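## 4. Driving an unlit road after dark

Read this section before taking the Gresgate route at night. The unlit stretch starts past the Peltetti turnoff and runs for about 30 miles.

1. Clean the windshield inside and out, and wipe the headlights.
2. Set the dash lights to the lowest level you can still read.
3. Switch to high beams once you leave the last streetlight. Dip them for oncoming traffic and when you come up behind another car.
4. Keep to a speed that lets you stop within the road you can see. On bends this is often well under the posted limit.
5. Use the edge line on the right as your guide when headlights come toward you. Do not look straight at them.
6. Slow down before a curve – not in it – and stay on your side of the center line.

**Note:** Markings are worn in places. If you lose the edge line, ease off and watch for the change from pavement to grass.

**Caution:** The shoulder is soft after rain. Do not pull onto it. Use one of the 2 paved turnouts, listed in Section 7.

Report missing signs or damaged pavement to Loukia Moschos, extension 793.
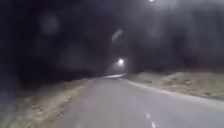 *Left-hand bend at night, with center dashes and right edge line.*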